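The Vault Has Been Moved to the Cloud. The Teller Still Has a Fax Machine.

What a small bank learned from replacing its core system, and what it is still learning

December 9, 2021

At the Platton branch of Jukine Savings, the loan officers keep a green binder behind the counter. It contains the instructions for what to do when the computer says no and everyone in the room knows the answer is yes. The binder was supposed to be retired in June, along with the software that made it necessary. It has since gained a second volume.

Jukine is the sort of bank that people describe as sleepy and mean as a compliment. It has 15 branches, 240 employees and a core banking system that, until this summer, was older than most of the people using it. The core is the software that knows how much money everyone has. It posts the deposits, charges the fees and works out the interest overnight while the building is dark. Customers never see it. They see the app, which is painted on the front of it like a mural on a boiler room.

For years the arrangement worked well enough. The old core did very few things and did them every night without complaint. Its screens were amber text on black. Its error messages were four digits long and had to be looked up. But it could not open an account in less than a day, it could not send an instant payment, and the consultants who still understood it had begun to charge like heart surgeons, with similar waiting times.

So Jukine went shopping. Anybody who has bought a kitchen will recognize the process. There were brochures. There were showrooms, or at least video calls with very good lighting. Two vendors made the final round: Grabner, which had been selling to banks for decades and had the golf umbrellas to prove it, and Cerkel, which was newer, ran entirely in the cloud and used the word "composable" as if it were a food group.

Cerkel won. The board was told that the move would take nine months, and that customers would notice nothing except a general sense of improvement. It took nearly two years. Customers noticed several things.

The first surprise was the data. A bank that has been open for three generations has a great deal of it, and not all of it is well behaved. The project team found 852 accounts with no date of birth. A fair number of customers had been born on the first of January 1900, which made them either remarkable or the work of a clerk in a hurry. There was a product code for a Christmas club that had stopped taking members before the moon landing, and inside it there was one account, still earning interest, still mailing out a statement every quarter.

Each of these had to be settled before anything could be moved. The software could not do it. People did it, in a rented room over a dry cleaner, with printed lists and colored pens. The project plan had given this work two weeks. It ran through a winter and a spring, and it is the part of the job that the staff now talk about with the most affection, in the way that people talk about bad weather on a camping trip. 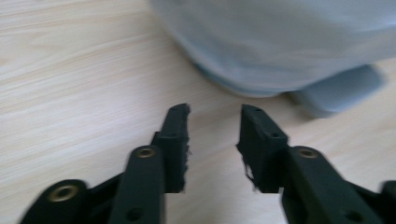
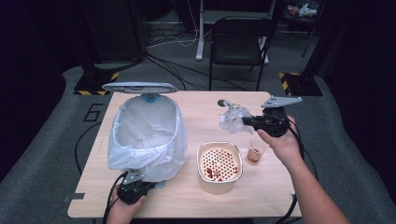
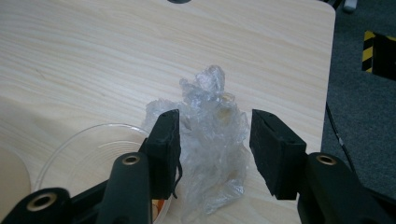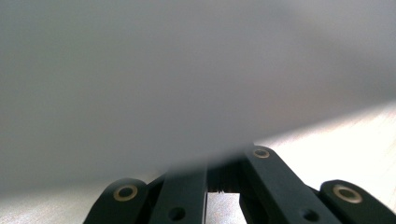
The second surprise was how much of the bank had never been written down. The old system rounded interest in a particular way on a particular kind of savings account, and had done so for so long that the rounding had become policy. The new one rounded properly. The difference came to a penny or two a month, and 200 customers called about it. They were right to call. They had been promised a number, even if the promise had been made by a machine with a quirk.

Then there were the habits. A teller in a small town does a lot of work that no process chart has a box for. She knows that one customer's pension comes in a day late when there is a holiday, and she lets the check go through. She knows which brother is allowed to ask about the mother's account and which one is not. The old core was too dim to stop her. The new one has a permissions matrix, and the permissions matrix has never met either brother.

Cerkel's answer to this was a configuration workshop. It was a long workshop, held over several weeks, and a good deal of it was useful. The bank learned that it had eleven ways to waive a fee and that seven of them ended up in the same place. It cut them to three. The branch managers mourned the other eight for a while and then forgot what they had been for.

The switch itself took place over one long weekend. There was pizza, in quantities that suggested someone had confused a data migration with a flood. The balances were copied, checked, copied again and compared down to the cent. Before sunrise on the last night, the totals matched, and the old core was asked to stop. It printed a four-digit code on the way out. The code was not in the manual.

Most of what was promised did arrive, if late. An account now opens in minutes. Payments go through while the customer is still standing there. The fraud alerts are quicker, and a little jumpier, so that a man buying two lawn mowers in one afternoon can expect to hear from the bank before he has them in the truck. The overnight run, which used to finish sometime before breakfast, is over by midnight, and the operations staff have been introduced to sleep.

The costs are harder to talk about at conferences. The bill came in well over the first estimate, and the first estimate has been quietly removed from the slide deck. The call center spent the summer apologizing. Some customers left, and a few of those came back after finding that their new bank was halfway through a migration of its own. It is a poor time to be fleeing software.

What the vendors tend to sell is the finished state: the clean dashboard, the smiling customer with the phone. The work is in the stretch before that, and it is mostly clerical. Banks that are now at the brochure stage might budget for more pens. They might also ask a few blunt questions early on. Who will decide what to do with an account that fits no category? How long will the old system be kept running, and who is paying for the electricity? When the new one refuses to do something the bank has always done, is that a bug, or has the bank been doing it wrong since the Carter administration?

At Jukine, that last question is still being worked through, one case at a time. The Christmas club account was moved over intact. No product in the new catalog matched it, so it was given one of its own, with its own code, its own rate and a line in the annual report to the board. The statement still goes out every quarter, and it has been redesigned to match the app.

The fax machine at Platton is on the list for next year. It receives one document a week, from a county office that has so far declined to discuss any alternative, and the procedure for handling it is in the second binder, behind the yellow tab.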